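Stilden Beeswax Wood Polish, 92 g tin

Hollis Home Goods > Floors and Furniture > Waxes and Oils

In stock. Ships from our Plisititz shop every day but Sunday.

I've been selling this wax longer than I've sold anything else in the store, and it's still the one I grab when somebody calls me up in a panic over a dull tabletop. It's a soft paste in a little screw-top tin, made from beeswax, a bit of carnauba and orange oil, and that's the whole recipe. No silicone, no dye. It smells like an orange somebody peeled in the next room, and the smell is gone by the next morning (I kind of miss it when it goes).

What I use it on: oak, maple, birch, ash, beech, pine if it's been sealed. Cutting boards too, though I'd go with the Dusus board oil for those if you wash them a lot. I've done stair rails, a piano bench, the inside of sticky drawers and every door in my house. It works over old varnish, over oil finishes, and over bare wood as long as you're patient with it. It does nothing for laminate. It'll just sit on top and smear, so please don't buy it for that and then write me a sad email!

How I put it on

Wipe the wood down with a barely damp cloth and let it dry all the way. I usually clean in the evening and wax the next day. Then scoop out a bit the size of a pea with an old T-shirt and rub it in with the grain. Go thin, thinner than you think. Everybody puts on too much the first time, me included, and then you spend the whole afternoon buffing off goo. Leave it for 60 minutes, then buff with a clean cloth until your hand glides.

For a second coat, wait overnight. For bare wood I'd do 3 coats over a week. After that I go over our kitchen table twice a year, once in May and once before the holidays, and that's plenty.

On pale woods people always ask me if it turns them yellow. A tiny bit, on raw maple. On anything that already has a finish I can't see a difference, and I've looked at it in every kind of light I could find. Try the underside of something first if you're nervous. I still do that myself with any piece I don't know.

Small scratches soften a lot because the wax fills them in. Deep gouges stay where they are, and for those you want the Stilden filler sticks, which come in five shades and get melted in with a warm spoon. White rings from hot mugs are hit or miss - sometimes two rounds of wax will lift them, sometimes you need to sand.

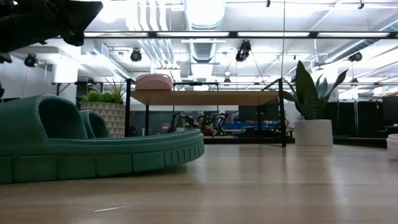
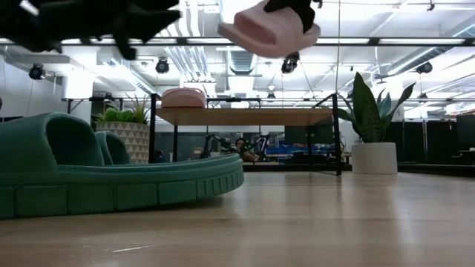
One tin goes a long way. I got a six-seat dining table, four chairs and a bookcase out of mine and there's still a good scrape left around the rim. If you've got a whole floor to do, get the big tin and rent a buffer, your knees will thank you. And floors need the thinnest coat of all, well buffed, or you'll be skating down the hallway in your socks.

Keep the lid on tight and store it somewhere cool. If it goes hard in winter, stand the closed tin in a bowl of warm water for a few minutes and it'll come right back. Hang your used cloths outside flat to dry before you toss them.

Details

Net weight: 92 g
Item number: 181
Ingredients: beeswax, carnauba wax, orange oil
Color: clear
Wait before buffing: 60 minutes
Also comes in: large tin, for floors

Goes well with: Dusus board oil, Stilden filler sticks, Hollis cotton buffing cloths (pack of 3)

Returns are fine on unopened tins. If you've opened it and you hate it, write to me anyway and we'll sort something out.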